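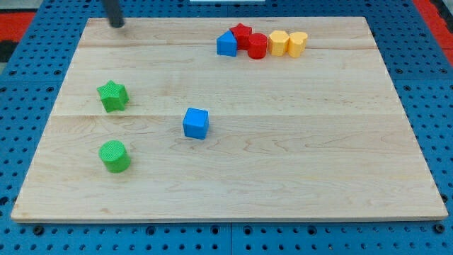
Lecture notes: Shape blocks and sorting in early math
Unit 4 handout, Brusley Early Learning Certificate
Olesia Stelmakh
April

Read these notes before the block workshop. They cover the vocabulary, the order of tasks, and the record sheet. Hideaki Ikeda's notes on counting come after this unit and assume you have done this one.

1. Solid names and face names

Small children call a block by the face they see first. A triangular prism is "the triangle" and a cylinder is "the circle." In everyday talk with a three-year-old this is fine and you should not correct it every time. In your own planning and on the record sheet, use the solid name, so that a reader knows which block you mean.

Terms for this unit:

Face: a flat surface of a solid.
Edge: the line where two faces meet.
Vertex: a corner, where edges meet. Plural: vertices.
Prism: a solid with two matching ends and flat sides that join them. The ends give the prism its name.
Cylinder: a solid with two matching circular ends and one curved side.
Cube: a solid with six equal square faces.

Stars and hearts are a problem for the naming system. A star block of even thickness is a prism, since its ends match and its sides are flat. A heart block has curved sides at the lobes, so it does not fit our definition of a prism and it is not a cylinder either. Write "star block" and "heart block" on the sheet. Do not mark a child wrong for any reasonable name.

Students often ask whether a cube is also a prism. Yes. A cube has matching square ends and flat sides. We keep the separate name because teachers and parents use it.

2. Orientation

A triangular prism can stand on a rectangular side with the point up, or it can stand on its triangular end. Children who know it one way may not know it the other way. The same goes for a cylinder, which rolls on its side and stays put on its end. Present every solid in at least two positions during the week.

A child who says "that's not a triangle, it fell over" is telling you something useful. Write it down in the child's words.

3. Sorting by one attribute

Begin with color. Most three-year-olds will sort by color before they sort by shape, and they will do it without being asked. If the set has red, yellow, blue, and green blocks, put out one block of each color as a starter and hand over the rest one at a time.

Then sort by shape, with the same blocks. Expect the child to go back to color partway through. This is normal up to about age four and should be recorded as "switched," with the block at which it happened.

A note on mixed sets. In many sets, color and shape are tied together, so that every hexagon is yellow and every star is red. With such a set you cannot tell which attribute the child is using. A yellow hexagon placed with a yellow heart is a color sort. A red star placed with a red cylinder is a color sort as well. But when there is only one shape per color, both sorts give the same piles. Check your set before the session and swap blocks if you need to.

4. Sorting by two attributes

Use two loops of string that overlap. Label one loop with a color and the other with a property, such as "can roll." A red cylinder goes in the overlap. A red star goes in the red loop only. A blue prism stays outside both.

Most children in the MacKinnon classroom needed three or four sessions before they used the overlap without help. Several put a block there and then pulled the loops apart to make room for it. Let them do this once, then lay the loops back and ask where the block could go now.

5. The work surface

Use a plain board on top of the table or mat. Pale wood is good for this, as all four colors show up well against it. Patterned cloth is not suitable. Start with a few blocks spaced out where the child can reach them and keep the others grouped at the back.

6. Record sheet

The trial at the Losturska and MacKinnon centers had 74 children and gave us 136 usable sheets. Almost 80 more could not be used, mostly for these reasons:

no age in months
color recorded but shape left out
the adult's prompt not written down

Fill in the prompt exactly as spoken. "Can you put the ones that go together?" and "Can you put the same colors together?" are different tasks.

7. For the workshop

Bring the sheet, a pencil, and one set of shape blocks. Work in pairs, one as teacher and one as recorder, and change places after section 4. Read Zakia chapter 2 if you have the reader. Submit a write-up of no more than 1000 words, with both sheets attached.

Related notes
Unit 3: Matching and pairs
Unit 5: Counting with objects (Ikeda)
Unit 6: Patterns in a row
Record sheet, blank
Reading list for Units 4 to 6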